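CHAPTER 5
Who Clears the Table?

In this chapter you will meet
Chores as engineering problems
Grasping, placing and knowing when to stop
Why a demonstration and a Tuesday-night kitchen have so little in common

Every decade or so, somebody promises us a machine that will do the dishes. In a narrow sense we have had one for ages. It is called a dishwasher, and it has never once walked to the table to collect a plate. That part of the job, the fetching and sorting and scraping, is still yours.

Suppose we ask a robot arm to put a strawberry on a plate. You could do it while arguing on the phone. The arm has to find the strawberry, decide which side to grab, close on it without making jam, and let go over the plate instead of near it. Then comes the banana, which is a different shape altogether, and much of the work starts over.
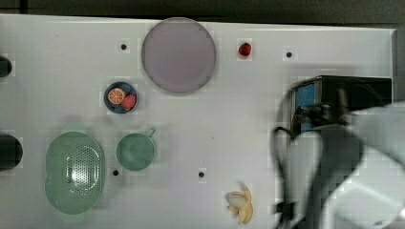
Figure 5.1 A tabletop task with an empty plate, a bowl of toy fruit and a banana still to be dealt with.

Toy fruit is a sensible place to begin. It doesn't bruise, it doesn't roll under the stove and ferment, and it looks the same in November as it did in spring. It also flatters the machine. In the Burnstead exercises at the end of this chapter, an imaginary arm places 47 pieces of fruit correctly and drops 8. Before you applaud, think about how you would feel if the pieces were eggs.

Now add some furniture. A toaster oven brings a door, a handle and knobs, and each of them moves in its own way. Pull a door handle along a straight line when the hinge wants a curve, and one of 2 things will give. Engineers prefer that it be neither. The arm must also reach past a plate or a colander without sweeping it to the floor, a skill that many human teenagers are still developing.
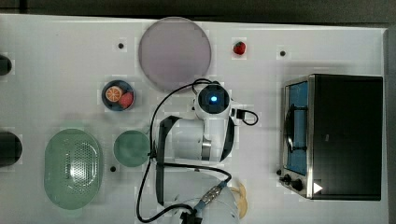 5.1 What Counts as a Chore?

Ask a family what "clear the table" means and you will start a fight. For our purposes, a chore is a task with a starting mess, a finished state, and someone who will complain if the two look alike.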